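Notes on Renting Out a Spare Room in Erville

The purpose of this entry is to set out what our household has learned from letting one room to paying guests. Several readers have written to ask whether the arrangement is worthwhile, and it seemed more useful to answer them together.

The room is on the upper floor, faces the Saltero road and has its own washbasin. It was first offered in February, which is a quiet month in Erville. Guests may stay for a maximum of 90 nights in a year. We chose that limit ourselves and have kept to it.

Income for the first season came to 2951 dollars. Bedding, a new lock, and the higher water bill took 1607 dollars of this. Cleaning was done by the household and has not been charged, although a reader considering the same step should put a value on those hours.

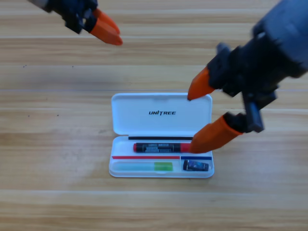
Wooden tabletop, light finish.

Breakfast proved to be the most difficult matter. The original listing promised a cooked meal at any time before ten, and this could not be sustained on working days. The present listing offers bread, fruit and coffee from seven, with a cooked breakfast on Saturday only. Complaints have been few – one guest from Ayala asked for eggs on a weekday and was given them.

House rules are now limited to 4 and are posted inside the wardrobe door. An earlier version ran to two pages and was not read. The rule on late arrival is the one we enforce: keys are handed over in person until nine in the evening, and later arrivals must be agreed in advance.
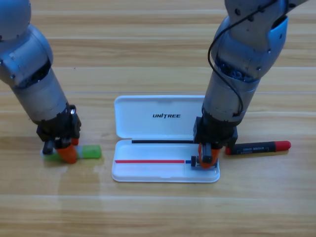 Prosstead wrote in response to the previous entry that a deposit should be taken from every guest, including those staying a single night, and that it should be returned before the guest leaves the house. We have considered this and will adopt it for stays longer than a week. For shorter visits the paperwork appears greater than the risk.

The listing will close for the winter while the window frame is repaired. Requests for spring may be sent through the contact page.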